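Course handout, Stock Handling and Small Parts Storage
Unit 4: Bins, Rails and Labels
Instructor: Corey Gilchrist. Revised 2/2/03.

Students should read this unit before the practical session at the Grelstead stockroom. The unit covers open-front storage, the rails on which bins are hung or against which they are set, and the marking of locations. Weighing and counting are treated in Unit 5.

## 4.1 Open bins and closed boxes

An open bin is used for stock that is picked several times in a shift. A closed box is used for reserve stock and for anything that must be kept free of dust. The two should not be mixed on one level. When a reserve box is opened, its full contents are moved to the bin and the box is removed from the shelf.

A bin is considered full when the contents reach the lower edge of the rim. Filling past that point leads to spillage into the neighboring location, and mixed fasteners are very slow to sort by hand. The Skaltila line was audited last May, and 17 locations were found to contain at least one wrong part.

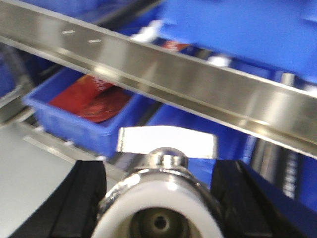 ## 4.2 Rails

The rail sets the line of the whole row, and it is inspected before any bin is put in place. Run a gloved hand along the lower lip and note any burr or bend. Brushed stainless steel, the finish seen in the photograph, is wiped along the grain with a damp cloth. Punched slots, such as the two short ones near the end of that rail, tend to hold grit and are cleaned with a soft brush. Abrasive pads are not permitted on any rail.

Loads are entered on the rail card in pounds. The limit for the training rails is 50 pounds per section, including the weight of the bins. Students who believe a section is over its limit should unload it first and report it afterward.

## 4.3 Color and location codes

Color shows the class of stock and never the exact part. At Grelstead, blue is assigned to general hardware. The exact part is given by the location code, which is written on the bin card and repeated in the ledger. A code has three elements:

- the row letter
- the level, numbered from the floor up
- the position, numbered from the aisle end

Codes are not reused within the same year. Location B-2-891 was retired after the Cervantes stock was transferred and must remain blank in the ledger.

## 4.4 Practical work

Each pair will be given a mixed lot of around 1000 pieces and one empty row. The lot is to be sorted, binned and entered in the ledger. Marama Tuhiwai will sign the rail card before loading begins. Unsigned cards will be returned without a mark.

Reading for next time: Truvora stock manual, the chapter on returns.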